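Entretien des textiles, notes du cours 8 (jeudi)
Prof. : Alcides Dantas
Notes prises vite, à compléter avec le poly

Rappel de la dernière fois : fibre, fil, étoffe, trois niveaux à ne pas mélanger. Question type partiel : « le coton » c'est une fibre, « l'éponge » c'est une construction. Une serviette peut être éponge ET coton, ou éponge et mélange. Polaire = maille grattée, presque toujours polyester.

1. Ce qui salit
Trois familles : salissures solubles (sueur, sucre), grasses (sébum, cuisine), particules (terre, suie). Plus les taches colorées, à part : vin, thé, herbe. On traite la tache avant le lavage, jamais après séchage au tambour. La chaleur fixe les protéines, donc sang et œuf = eau froide.

2. Le cercle de Sinner
Quatre facteurs : température, action mécanique, chimie, temps. Si on en baisse un il faut monter un autre. Exemple donné : programme « éco » moins chaud mais beaucoup plus long. Dantas insiste, il le demande chaque année à l'oral.
Surcharge du tambour = moins d'action mécanique, le linge ne retombe plus. Garder une main d'espace en haut.
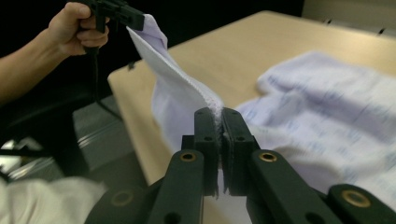
3. L'eau
Dureté = calcium + magnésium. Eau dure : la lessive travaille moins, dépôt gris, toucher rèche. Adapter la dose, lire le tableau au dos du paquet. Trop de lessive c'est pas mieux : rinçage incomplet, linge poisseux, odeurs au bout de quelques semaines.
Cas de la blanchisserie de Kirkent (cf. dossier distribué) : 3 870 pièces par semaine, dont 2 944 en linge plat. Pas d'adoucisseur au départ. Rebut pour grisaillement : 400 pièces en un trimestre. A calculer pour la prochaine fois : part du linge plat dans le total, et dire si le rebut peut venir seulement de l'eau (non, voir aussi le tri).

4. Le tri
Par couleur, par température, par degré de salissure. Et par ce qui peluche ! souvent oublié. L'éponge neuve perd des fibres aux premiers lavages, la polaire et le synthétique foncé les attrapent. Les laver à part au moins au début.
Fermetures éclair fermées, velcro fermé. Poches vidées (mouchoir papier, évidemment).

5. Adoucissant
Tensioactif cationique, se dépose sur la fibre. Toucher plus doux mais l'absorption baisse. Donc à éviter sur éponge, microfibre, vêtements techniques. Vinaigre blanc : il a dit « pourquoi pas, petite dose », attention aux joints de la machine si on en met à chaque fois. Jamais avec de la javel, dégagement de chlore.
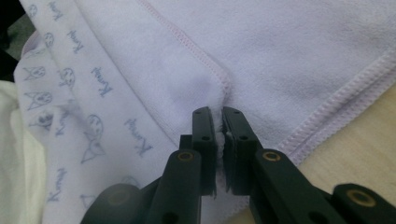

6. Séchage
A l'air : secouer avant d'étendre, ça redresse les boucles de l'éponge. Pas en plein soleil pour les couleurs vives. Laine à plat, toujours.
Tambour : température basse pour les synthétiques, vider le filtre à peluches à chaque cycle. Sur-séchage = fibres cassantes, électricité statique, et facture. Le coton garde naturellement un peu d'humidité, inutile de viser le zéro.
Symbole : carré avec un rond dedans = sèche-linge. Un point doux, deux points normal. Barré = interdit. Carré seul avec trait horizontal = à plat. (Je confonds toujours avec le trait vertical, c'est séchage sur fil.)

7. Pliage et stockage
Linge parfaitement sec avant de ranger, sinon moisissures. Rotation : le propre en dessous de la pile, on prend au dessus. Hotellerie : pli visible côté couloir, tout dans le même sens, comptage plus rapide. Comparer les fiches Berge et Brundura, elles ne plient pas les draps de bain pareil (en trois ou en quatre selon la profondeur des étagères).

Pour la semaine prochaine
Lire la fiche Bomingate sur le repassage, surtout la partie calandre.
Exercice dureté + exercice Kirkent, à rendre sur feuille.
Apporter trois étiquettes d'entretein de chez soi, en photo ça va aussi.
TP en salle du bas, blouse obligatoire, cheveux attachés.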